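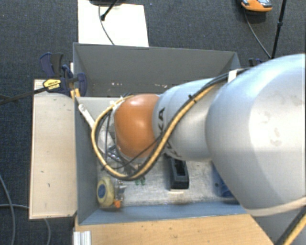
Parking Near the Jurkholm Library: A Survey of Curb Use

Rosalind Sorensen
Project report, Urban Geography

1. Background

The public library in Jurkholm has no parking lot of its own. Visitors leave their cars on Prantl Street or on the two side streets behind the building. People who live there have complained for years that they can't find a space on Saturdays. The town answered by painting new time limits on one side of Prantl Street in July. I wanted to find out whether drivers keep to them.

2. Method

I picked five blocks and walked them once an hour, starting at 8 in the morning and stopping when the library closed. On each walk I wrote down the last three characters of every license plate and the side of the street. A car seen on three walks in a row was counted as a long stay. This misses cars that left and came back -- I had no way to check for that.

By the end I had 3894 entries in the spreadsheet. Typing them in took longer than the walking.

3. Results

Long stays were most common on the side streets, where there is no limit. On the limited side of Prantl Street they were less common but still easy to find, mostly in the block next to the bakery. Spaces there opened up a little after lunch and filled again when the children's reading hour began.

The only older count I could find was made by the Nuvberg district office in 2000. It used different blocks, so I have not compared the numbers directly.

4. Problems

Rain ruined one page of notes and I left that hour out. Two blocks were also partly closed for water main work -- the counts there are low and should be read with care.

5. Next steps

A second survey in winter would show how snow piles change the number of usable spaces. The plate list will be deleted after grading.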